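## Bench notes: the hand goes into the simulator

Well, it's been a busy stretch at the Clellholm workshop and I owe you all an update on Enora, the two-armed robot I've been putting together on the back bench (and on my kitchen counter, when the back bench is full of somebody's canoe). Last time I left you with a drawer of printed knuckles and a thumb that only bent when it felt like it. The thumb bends now! I restrung it with heavier line, moved the anchor point a little closer to the joint, and it closes every time I ask it to.

So naturally I stopped working on hardware and spent the whole of January on software.

My reason was money, mostly. Every time I try something new on the real arm there's a fair chance I strip a gear or snap a tendon, and a tendon job eats an evening. I had been through 7 of the little wrist servos when I finally admitted it would be cheaper to let the thing crash on a screen for a while. A few of you at the last open night had been telling me so for months. Yes, yes.

The simulator I settled on is called Borkance. It's free, it runs on my old desktop with the side panel off, and the manual is written by somebody who assumes you already know everything in it. Getting the hand in took longer than I'd like to admit. I exported the parts from my drawings, loaded them up, and the fingers shot off in different directions like a startled squid – I had the units wrong on the joints. Then I had them right on the joints and wrong on the palm. If you're planning to try this yourself, check your units before anything else, and do one finger all the way through before you touch the others. I did all of them at once and had to redo all of them at once.

After that came friction, and I could go on about friction for pages. Set it too low and everything skates across the table. Set it too high and objects stick to the fingertips like they've been glued. I went back and forth on it for ages and ended up with two separate settings, one for the fingertips and one for everything else, and I'm fairly happy with that.

The job I picked for Enora is a packing job: take things off a plate and put them in a box. It sounds easy, and for you and me it is. I wanted one hard, round thing and one soft, awkward thing, so the grip has to change between them. The soft part is a bit of a cheat at the moment, by the way. Borkance treats my pastry as solid, so you could drop it off a roof and it wouldn't lose a flake. I'm told there's a way to make squashy objects but my desktop starts wheezing when I even open that menu.

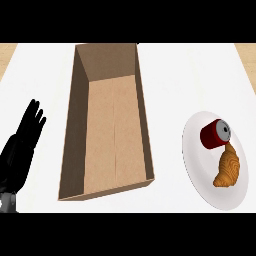 *Enora's hand, the box, and lunch, as set up in Borkance.*

I leave it running overnight and look at the log with my coffee. The longest batch so far was 1,382 tries, and I'm aiming for 3,000 before I let the same program anywhere near the real arm. The can is the trouble spot. On its side it wants to roll, and if the fingers come in even slightly crooked they push it along instead of picking it up. I'm going to try coming in from higher up, with the thumb a bit wider.

On the hardware side, I've got 3 things on my list: new wrist brackets (the old ones flex), a tidier cable run through the forearm, and a second Lai driver board so both arms can move at once. If anyone has a spare one of those sitting in a drawer, I'll trade you for filament or banana bread.

I'm usually at the back bench after 6 p.m. if you want to come and poke at it.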